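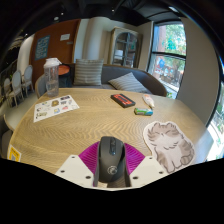 Reading our water bill for the first time

We have lived in Bosa for nine years and I had never looked past the amount due. In August the town mailed out a notice saying the Mocanu reservoir was low and that outdoor watering would be limited to two evenings a week, after 7. That got me to open the account page and go through the old bills one by one.

The meter reads in cubic feet, and the bill turns that into gallons on the second page in small type. Our last one came to 1,259 cubic feet for the two-month period. The same bill a year earlier was 301 lower. We had no new people in the house and no pool, so I started with the toilets. A few drops of food coloring in the tank, wait half an hour, look in the bowl. The upstairs one had color in it. The flapper cost less than lunch and took ten minutes to change.

The rest is probably the garden. I had the drip line on a timer and never changed the settings between spring and summer -- or after the wet week in June, when it ran every morning anyway. It is now on the two permitted evenings and the tomatoes look the same as before. The grass along the fence is brown and I am leaving it that way.

The notice also mentions a plan to pipe in water from Londik if the reservoir drops again next year. There is a cost estimate on the town site, but it covers only the pipe and leaves out the pumping. I wrote to ask about that and got an automatic reply.

Next job is a rain barrel. I am looking at the smaller Flosard one, which should fit under the back downspout if I move the hose reel.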